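Removing carpet adhesive from a metal storage tub

Posted by Consuelo Giraldo, Apr 5, 2018

I bought a used metal tub from a house clearance to keep kindling in by the back door. The previous owner had stuck carpet to the bottom of it. I have pulled the carpet out but there is a layer of old yellow glue left, nearly 2 mm thick in places. Hot water and washing-up liquid did nothing. Is there anything that will shift it without taking the metal back too far? I would like to paint it in June.

Suketti

White spirit. Pour a bit on, leave it, scrape it. Done mine that way.

Prostwood

White spirit works on some glues but not on the older rubbery sort, so try a small patch first. If it goes soft within ten minutes, carry on. If it doesn't, use a hot air gun on a low setting and a plastic scraper. Work in strips the width of the scraper and wipe the blade on newspaper as you go.

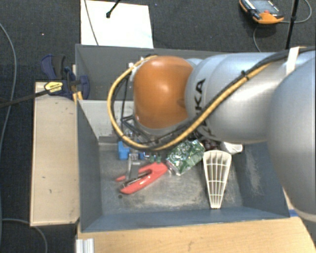 Do it outdoors, and don't use the hot air gun anywhere you have already put white spirit. Once the bulk is off, rub down with 200 grit paper, wipe with a damp cloth and let it dry overnight. Then 2 coats of metal primer before the top coat. Small scratches will fill with the primer, deeper ones will show.

Kavton

Agree with the above about the patch test. I would skip the plastic scraper though, mine bent as soon as it got warm. An old wallpaper knife held nearly flat was fine.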